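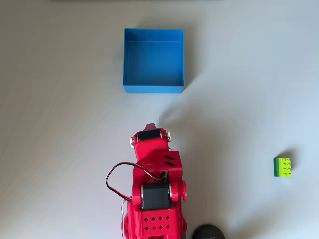

Ticket: Members not getting the bulletin email
Opened by: Danai Zacharopoulos
Status: Open, waiting on mail host

Monday, June 3, 2019

Hi Jadwiga, me again! The bulletin went out this morning to the whole list, nearly 2,000 addresses, and by lunch I had 15 people asking where theirs was. I checked the spam folder on my own account and there it was, sitting under a coupon for tires. So it's going out, it's just landing in the wrong place for some folks and not landing at all for others.

What I've tried so far:

Resent it to six of the people who wrote in. Four got it the second time, two still have nothing.

Looked in the Stironura send log. It says "delivered" next to every single name, even the two who swear they got zip. (I believe them, one of them read me her whole inbox over the phone.)

Took the big banner out of the template and sent a test to myself. Still went to spam.

Changed the reply address back to the old Brerach one we used until April. That test came through fine! I put it back the new way afterward so I wouldn't break anything else.

Reply from Jadwiga Walczak:
Thanks Danai, that last test helps a lot. When we moved the domain over to Hakala in April I copied the mail records by hand and I think I missed the one that says Stironura is allowed to send for us. Adding it now. Please don't resend to everybody yet - there's a cap of 400 an hour on our plan and we'd hit it right away.

Update from Danai:
Okay, holding off. My test just now went to the regular inbox, hooray. The Skullden chapter people are still missing theirs, all of them on the same office mail system, so I've asked their secretary to check whether we're on a block list. Can you leave this open until I hear back from her?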